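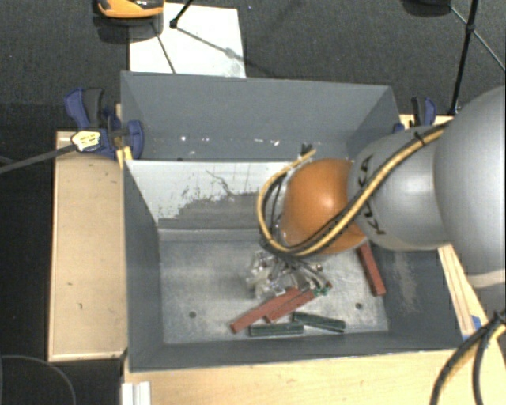

Noemi Colombo wrote in to say that one big open bin beats any set of drawers, because you can see everything in it at a glance. I've heard this for years and I still don't buy it. It works for a week. Then you own a bin of everything.

A few things that have held up in my shop, and a few that haven't:

Keep an open bin for one kind of thing. Offcuts, say, or blocks, but never offcuts and screws.

Lay long pieces flat on the floor of the bin. Standing them on end is supposed to save room. Mine fell over every time I took one out.

Scuffs on the bottom of a gray bin are just scuffs. I tried the Lerker bin polish on one half of mine and couldn't tell the halves apart a month later. Dish soap and a stiff brush will get the grime off, and the scratches can stay.

If the bin has holes in its floor, keep small hardware out of it. Tape over the holes peels.

Liners: skip them. Ditte Kjærgaard swears by the Waria felt, but felt holds sawdust and then you're cleaning two things.

Labels are fine on a lid. On an open bin you can look in.

Sort it out in August, or whenever the shop is slow. I threw away 106 offcuts last time, roughly half of what I had, and I haven't missed any of them yet.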